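2023-07-04

I finished the evening batch at Kerkby last week, so I want to write down how the year went while I still remember it properly. A few juniors from my old office have asked me the same things by email, and it is easier to point them to one page.

I joined in October, after the regular batch had already started. The office let me in on the condition that I caught up on the polity lectures by myself. They gave me the recordings on a pen drive and a set of printed notes with two chapters missing. Nandini Kotian lent me hers and I copied the missing pages by hand, which took most of a weekend but did help me remember them.

Classes ran for two hours in the evening. Raghavendra Achari took polity and economy, and Boglárka Pap took the essay paper. Her classes were the ones I would pay for again. She made us write a full essay every week and returned it with comments in the margin, mostly about sentences that said nothing. My first one came back with 7 lines crossed out in the introduction alone.

The test series was separate. It cost 3,000 on top of the fee, and I put off paying for it until the second term. I should have joined it earlier. Reading at home, I thought I knew modern history well, and the first test showed I knew the names and very few of the dates. 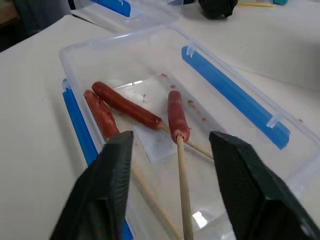

Is it worth joining a batch that has already started?

It depends on how many hours you can find outside class. I was working until five every day, so catching up meant giving up Saturdays and Sundays for the first two months. If you can't do that, wait for the next batch and use the time to read the basic textbooks.

A few practical points about the place. The library opens early, but the seats near the windows are taken quickly. The deposit for a library card is 500 and you get it back when you return the card — keep the receipt, they do ask for it. The photocopy shop downstairs closes for lunch. Optional subjects are taught at the Carvalho branch, and the bus there is slow in the evening, so I did my optional from books and Mohandas Pai's old notes.

I kept up with the newspaper badly. Quentin Bouvier, who sat behind me, cut out the editorials and filed them by subject. I tried the same and stopped after a month. What worked better for me was one page of notes a day in a plain notebook, with the date at the top and no colors.

I have the results of the last full test still to collect. After that I plan to revise economy again from the first chapter and write two essays a week until the exam. Boglárka has said she will look at them if I leave them at the front desk.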